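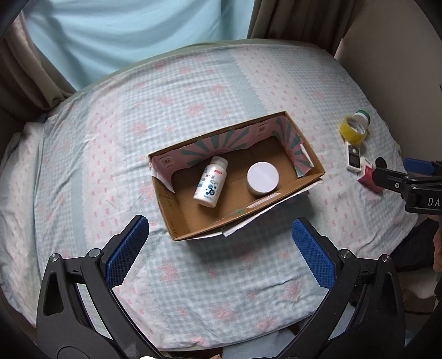

家里的药可以不放药箱，直接放在纸盒里吗？

多数口服固体制剂放在普通纸盒里没有问题，前提是药品留在原包装内，纸盒放在干燥、避光、儿童拿不到的位置，并且盒里的东西有清单可查。真正影响药品质量的是温度、湿度、光照和开封后的时间，盒子本身是什么材料排在后面。

本页说明家庭备药的清点、分类、标记、存放和清退方法，适用于一般家庭的常用药和慢性病用药，不涉及用药剂量和药物选择。服什么药、服多少，以医嘱和说明书为准。

一、准备

开始前准备以下物品：

油性记号笔一支，笔尖宜细。
白色纸质不干胶标签若干。
透明自封袋，大小各备一些。
收纳盒一个或两个，底部平整，能合盖最好。
温湿度计一只。
纸和笔，或者一张电子表格。

温湿度计不必买贵的。本页的读数用的是 Jillon 牌的小型电子款，没有校准证书，放在同一位置与另一只旧表对比过，两者相差不到一度，家用足够。要注意的是探头不能贴着墙面，贴墙时读到的主要是墙体温度。

标签不要用热敏纸。热敏纸在夏天的柜子里褪色很快，几个月后日期就看不清了。Zestwood 的标签机默认配的就是热敏纸卷，如果用它打印，需要另配覆膜型的带子，或者干脆手写。

操作台面选桌面或铺平的床面都行，要求是光线足够看清小字，并且中途不会被人打断。不要在厨房操作台上做，水汽和油污都会沾到标签和说明书上。

二、清点

第一步，把家里所有的药集中到一处。常见的遗漏位置有：床头柜抽屉、随身包、汽车储物格、办公桌、冰箱门、浴室镜柜、旅行箱夹层。外用药和眼药水也要算在内，创可贴、纱布、棉签等单独放一堆，后面另行处理。

第二步，逐件登记。每件一行，字段如下：

通用名。写药盒上字体较大的规范名称，不写商品名。同一通用名可能有几个商品名，只记商品名容易把同一种药当成两种。
规格。每片、每粒或每毫升的含量，照抄包装。
剂型。片剂、胶囊、颗粒、口服液、软膏、滴眼液等。
批号。可以不记，但遇到厂家召回公告时有批号才能核对。
有效期至。照抄包装，年和月都要。
开封日期。未开封的留空。
存放条件。照抄说明书“贮藏”一栏。
使用者。家里多人用药时必填。
位置。写盒号或柜号。

表格可以自己画，也可以用现成的模板。我们用的模板叫 Jodirura，是一张普通电子表格，按有效期自动排序，临近到期的行会变色。第一次登记时家里共录入 93 条，其中有不少是同一种感冒药的零散板装，合并以后条目少了很多。

第三步，核对包装和内容物是否一致。铝塑板被剪开以后，板上往往只剩半截药名，没有有效期。对这种零散的板，能与原盒对上批号的放回原盒；对不上的，按无法识别处理，归入清退。不要凭药片的颜色和形状判断是什么药。

三、判断能否继续使用

有效期的读法。包装上写“有效期至”某年某月，没有写到日的，指可以用到该月的最后一天。写到日的，用到该日为止。有的进口药印的是失效期，读法与此不同，标“失效期”某年某月的，一般只能用到前一个月的月底。两种写法要分清，登记时统一换算成最后可用的那一天。

有效期的前提。包装上的有效期是未开封、按规定条件贮藏时的期限。开封以后，或者贮藏条件达不到要求，这个期限就不再成立。

开封后的期限。说明书有规定的按说明书。没有规定的，可以参考下面的保守做法：

滴眼液、滴鼻液、滴耳液，开封后最多用四周。单支小包装不含防腐剂的滴眼液，开启后按说明书在当次或当天用完。
口服液体和糖浆，开封后室温下不超过一到两个月，发现浑浊、分层后摇不匀、有异味或瓶口结晶的，不论时间长短都停用。
软膏和乳膏，管装的一般不超过两个月，罐装的因为每次都要用手或棉签接触，还要短一些。
瓶装片剂和胶囊，反复开盖的，不超过六个月。
铝塑板包装的片剂，每一粒单独密封，没有破损就按包装有效期计算。
药房分装在小纸袋或小塑料袋里的药，按袋上写的疗程用完，剩余的不再保留。
用水冲配好的干混悬剂，按说明书，时间通常只有几天到两周，多数需要冷藏。

外观检查。片剂看有无变色、斑点、裂片、粘连；糖衣片看糖衣有无发花；胶囊看有无软化、变形、漏粉；颗粒看有无结块；软膏看有无油水分离、变硬、酸败气味；栓剂看有无融化后重新凝固的痕迹。出现任何一项都按清退处理。外观正常不能证明药品合格，只能用来排除明显变质的。

四、贮藏条件的含义

说明书“贮藏”一栏的用词有固定含义，列出常见的几个：

常温：十到三十摄氏度。
阴凉处：不超过二十摄氏度。
凉暗处：避光，且不超过二十摄氏度。
冷处：二到十摄氏度。
遮光：用不透光的容器包装，例如棕色瓶或黑纸包裹的容器。
避光：避免日光直射。
密闭：把容器关好，防止尘土和异物进入。
密封：把容器封好，防止风化、吸潮、挥发或异物进入。

容易弄错的是阴凉处。很多家庭把它理解为“晒不到太阳的地方”，实际上它对温度有上限。我们在六月测过几个位置，卧室衣柜下层下午的读数是 22 度，已经超过阴凉处的上限，但仍在常温范围内；厨房吊柜同一时间是 33 度，连常温的上限也超过了。两个位置都晒不到太阳。

由此得出的摆放原则：

标“常温”或没有特别要求的，放卧室或客厅柜子的中下层。
标“阴凉处”的，冬春季放柜子下层，夏季室温降不下来时，放冰箱冷藏室中温度较高的一格，外面套密封袋防潮。说明书写明不得冷藏的除外。
标“冷处”的，放冷藏室中部，不要贴后壁，不要放门上。后壁附近可能结冰，门架的温度随开关门波动。
胰岛素等生物制品冻过一次就不能再用，解冻后外观正常也不能用。
栓剂和部分软胶囊受热变形，夏季优先检查。

浴室、厨房灶台附近、窗台、暖气片上方、汽车内，都不适合存放药品。

五、分类和装盒

分类的依据是取用时的查找顺序。常见的分法有按症状、按使用者和按剂型三种，可以混用，但同一个盒子里只用一种规则。

建议的划分如下。

长期用药单独一盒，按使用者分开。两位老人都服降压药的家庭，两人的药必须分盒，盒盖和盒身侧面都写姓名。

应急用药一盒，放退热、止痛、抗过敏、止泻、口服补液盐一类。这一盒要放在全家成年人都知道的位置。

外用药和敷料一盒。外用药与口服药必须分开，消毒剂再单独隔开。碘伏、酒精一类的小瓶要立放，瓶盖拧紧后外套自封袋。100 毫升以上的酒精瓶不进药盒，另找远离火源的地方放。

儿童用药一盒，量杯、喂药器与对应的药放在一起，用橡皮筋或自封袋固定。不同药品的量杯刻度不同，不要互换。

纸盒、塑料盒、金属盒都可以用。纸盒的优点是容易裁剪和加隔板，表面能直接写字；缺点是不防潮，受潮后底部变软。用快递纸箱或鞋盒改装时，先检查底部接缝，接缝松动的用胶带在内外两面各封一道；有异味、油渍或虫蛀痕迹的不用。内壁贴不贴衬纸不影响药品，贴的话用干胶或双面胶，不要用大量液体胶水，胶水干透之前盒内湿度偏高。

装盒时注意以下几点：

药盒立放，药名一面朝上或朝外。平放叠起来以后，下层的药基本不会再被看到。
瓶装药放在角上或靠壁，防止倾倒。
说明书留在原盒内。原盒太大需要压缩时，可以把原盒剪下带有药名、批号、有效期的一面，与铝塑板和说明书一起装自封袋，三者缺一不可。
瓶内的干燥剂保留，原来塞在瓶口的棉花或纸团开封后取出扔掉。它们会吸潮，反复塞回会把水分带进瓶里。
剪刀、胶带、标签和记号笔可以与药放在同一处备用，但清点结束后要另外收走，避免占位和污染。
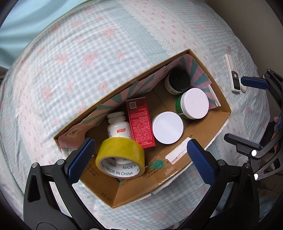
Abhishek Tiwari 在页面下方的留言里提了一个不同的做法：他家的药盒不按症状分，全部按到期月份排，最早到期的放在最左边，每月初只看最左边那一格。他认为按症状分类适合找药，却不适合查过期，家里真正出问题的往往是后者。他还提到，这样排列以后需要在盒盖内侧另贴一张对照表，否则夜里急用时找药太慢。

按到期月份排列在条目较少时可行。条目较多、使用者不止一人时，仍建议按前述方法分盒，到期检查交给表格完成。两种方法可以折中：大类按症状或使用者，盒内从左到右按有效期排，取用时从左侧取。同一种药有两盒的，先到期的在前。

六、标记

每件药至少有一处手写标记，内容是有效期和开封日期。包装上的钢印字小，颜色与底色接近，老年人多数读不出来。

书写位置。药盒写在立放时朝上的那个面。瓶装药写在标签上，标签贴在瓶身空白处，不得遮盖原标签的药名、规格、批号和用法。软膏管写在尾部折边旁，管身用到后面会卷起来，字写在中间就看不到了。滴眼液瓶身太小，写在外盒上，同时在瓶底贴一小片标签，只写停用的日子。

书写格式。统一用“开”和“停”两个字打头，后面跟年月日，年份写全。不要写“三个月后扔”一类的相对说法，隔一段时间就没人记得从哪天算起。

停用日取两者中较早的一个：包装有效期，开封日期加上开封后期限。开封当时就算好写上，不要留到下次清点再算。

颜色标记可以用，但颜色的含义要写在盒盖内侧，并且不作为唯一的识别依据。色觉异常的人和临时照看老人小孩的亲属都可能看不懂。

七、分药盒的使用

带格的周分药盒方便老人按时服药，但药片离开原包装后，防潮和避光都变差。使用时按以下要求：

一次最多装一周的量。
容易吸潮的药、需要遮光的药、舌下含服的硝酸甘油片不装。硝酸甘油对光、热和空气都敏感，必须留在原来的棕色瓶里。
泡腾片、口崩片不装，服用前再从包装取出。
铝塑板上的药可以连同铝塑一起剪下放入，剪角要修圆，并提醒使用者服前剥开。吞下带包装的药片会划伤食管，视力差的老人不要用这个办法。
装药时对照处方或用药清单，装完后由另一个人核对一遍。
分药盒每次清空后用干布擦净，需要水洗的，完全晾干后再装。

Nilsuwan 诊所给慢性病患者发的用药卡可以折叠后放进分药盒盖下面，卡上有药名、规格、每次用量和时间。没有这种卡的，自己抄一张，格式不限，字要大。

八、清退

过期、变质、无法识别和医生已停用的药都要清退。

清退前从清单上逐行划掉或改状态，不要删除。保留记录可以看出哪些药反复买了没用，下次少买。

优先送到药店或社区设置的过期药品回收点，送去之前先打电话确认是否接收，各地的做法不一样。当地没有回收点的，查看所在城市的垃圾分类规定，多数城市将过期药品归入有害垃圾，连同内包装一起投放。

投放前的处理：

外纸盒和说明书取出，按可回收物处理，盒上有姓名和病历信息的先涂掉。
内包装保持原样，片剂不必逐粒剥出。
液体药拧紧瓶盖，套袋，防止泄漏。
气雾剂和喷雾剂不要刺破，不要加热，单独装袋。
水银体温计不属于药品，但常与药放在一起，应单独用硬质容器装好，按有害垃圾投放。
针头类放入硬壁容器，盖紧后交医疗机构，不得直接进垃圾桶。

不要把药倒进马桶或水池。不要把剩余的抗生素送给别人，也不要留着下次自己用。

九、复查周期

整体清点每半年一次，选在换季时做，与换洗被褥、整理衣柜放在一起，容易记住。冰箱里的药每三个月看一次。长期用药在每次续方时顺便核对，余量大于一个月的，告诉医生少开一些。

第一次清点约需一个下午，之后有了表格，对照检查会快很多。复查时的步骤：

打开表格，按停用日排序。
取出半年内到期的药，在盒面补写一个“先用”。
取出已到停用日的药，清退。
抽查盒内有无表格里没有的药，有则补登。
看温湿度计的最高和最低读数，超过三十度或湿度长期高于百分之七十五的，换位置。
检查盒底、盒角有无受潮、发霉和虫迹，纸盒变软的直接换新。

十、几种常见情况

停电。冷藏室不开门时可以维持几个小时。停电期间不要反复开门查看。来电后读冰箱内的温度计，超过十度且持续时间不明的，生物制品咨询药师后再决定是否使用，不要自行判断。

搬家。药品随身带，不进货车。冷藏药用保温袋加冰袋，冰袋与药之间隔一层毛巾，防止局部冻结。到新住处后先测几天温度再定存放位置。

出行。只带行程所需的量加三天余量，留原包装。托运行李舱温度不可控，液体和冷藏药放随身行李，并带处方复印件。自驾时药不留在车里过夜，也不放在后窗台。

家有幼儿。所有药盒放在一米五以上并带锁的柜内，包括维生素和外用药。儿童安全瓶盖只能延缓打开的时间，不能替代上锁。大人在床边或沙发上整理药品时，中途离开要先合盖收起。

误服。保留药盒和剩余药片，记下大致时间和数量，立即就医或拨打急救电话。不要自行催吐。清单在这时也有用，可以直接出示给医生，照着核对家里少了什么。

附：清单字段的缩写对照

名：通用名
规：规格
型：剂型
批：批号
效：有效期至
开：开封日期
停：停用日
藏：贮藏条件
人：使用者
位：盒号或柜号

打印后贴在盒盖内侧时，字号不小于四号，“停”一列加粗。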